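Color That Moves: Small Products and the Finishes We Put on Them
Speaker notes, Deepika Shenoy
27 July 2023

Slide 1: Welcome

Say hello, thank Sebastian Dumitrescu for the kind introduction, and wait for the people at the back to find their chairs. Mention that I started out at Acharya, painting sample chips in a room with one window, and that I still judge every color by walking it over to the daylight. If the audience looks sleepy, tell the story of the teal lunch box (short version!).

Slide 2: Why phone cases

People ask me why I spend a whole talk on something you can buy at a gas station. Well, I love them. A phone case is in your hand all day long, more than your keys or your coffee cup, and it has to share its space with buttons, a camera and your thumb. At Zaleo we looked at 374 finish samples over one long spring, and the ones we kept picking up again were the ones that changed when we tilted them.

Pause here. Ask who has a clear case that has gone yellow. Plenty of hands, usually, and a bit of groaning.

Slide 3: Three families of finish

Solid color first. Easy to match, easy to repeat, and a good friend to anyone on a deadline. Then frosted, where you get softness and a little light coming through. Then iridescent, the one I really came to talk about, where the color depends on where you're standing. Don't rush this part. Last time I went straight to the pictures and had to come back and explain frosted all over again.

Pass the sample tray around now, starting on the left. Remind folks to tilt the chips slowly and to please send the tray back up front, because Vetent only lent us the one set.

Slide 4: Green at the top, violet at the bottom
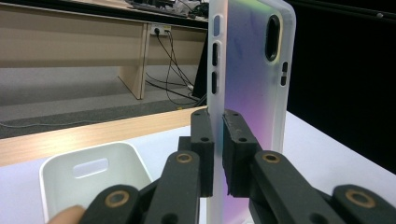 Frosted case with an iridescent back, shown at an angle with the button openings toward us.

Give everybody a moment with it before talking. Then start at the top edge, pale green and yellow, and let them follow it down through the blue into violet and pink. Point out the milky white rim, too. I like how quiet it is next to all that color, and I'd argue the back would feel much too busy with a shiny rim around it. The dark camera cutout gives your eye somewhere to rest, and its thin raised edge picks up a sliver of yellowish light.

If someone asks about cost, say our first order at Trisine was 3,000 pieces and we'd have been happier with 2,000. Sebastian can take the printing questions.

Slide 5: Your turn

Hand out the blank cards and the colored pencils. Ten minutes, working in pairs, one case back per card. Leave the lights up, and get the tray back before the break.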